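4.2 Changes to the work at the packing benches

Before the trial, each packer at the Gremus site fetched her own trays. A tray came off the line on the far side of the hall, was carried to the bench, packed, labeled and carried out again to dispatch. Packers described the walking as tiring but also as the part of the shift when they talked to people from other sections. After the Nelis arm was installed, trays arrived at a two-tier rack beside the bench and the arm moved them on. The walking stopped, and with it most of the contact between sections.

We collected 1,443 tray transfers over the trial period, along with shift notes kept by the 11 packers who agreed to take part. The notes were written by hand at the end of each shift and typed up later by the second author. Packers were paid for the time. Two of them stopped writing in December, when overtime was heavy, and their earlier notes are included.

The most frequent subject in the notes is waiting. When the arm paused, the packer could not take a tray herself without first pressing the hold button, and a held arm had to be released by the shift lead. Several packers learned to judge from the sound of the arm whether a pause would be short. Others kept a few trays under the bench to work on in the meantime. This was against the written procedure, and the shift leads knew about it. Jörg Janssen, a shift lead, told us that he had stopped mentioning it because output was steadier on the benches where it was done.

A second subject is the loss of discretion over order. Packers had been used to taking awkward trays early in the shift and leaving the simple ones for the last hour. The rack fed trays in the sequence set by the planning software, Enis, and requests to change the sequence went through the office. Sârbu (the smaller of the two halls) kept manual feeding on one bench throughout, and places on that bench were sought after even though it involved more lifting.

4.3 Rehearsing changes in simulation

Proposed changes to the rack layout were first tried in simulation. Lucian Iordache, the site's process engineer, built a plain room with a rack model and ran each placement 300 times before anything was moved in the hall (Figure 3). The model rack has the same two tiers as the one at the benches. Clutter, neighboring benches and people were left out to keep the runs short.

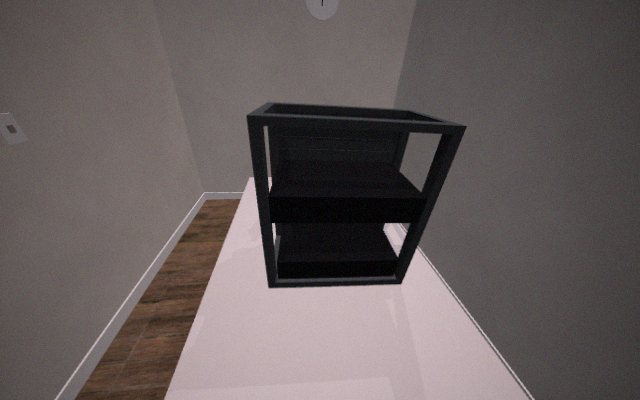
Figure 3. Simulated room with the two-tier rack model, shelves empty.

Packers were shown the simulated layouts on a laptop in the break room. Their comments dealt mainly with what the model omitted. One asked where she was supposed to stand. Another pointed out that the lower tier would be at knee height for her and that she would be the one to clear it when the arm stopped. Following these comments, the lower tier was reserved for empty trays, and the rack was moved back from the bench by 100 mm. Neither change affected the success rate in simulation, and neither would have been proposed on the basis of that rate alone.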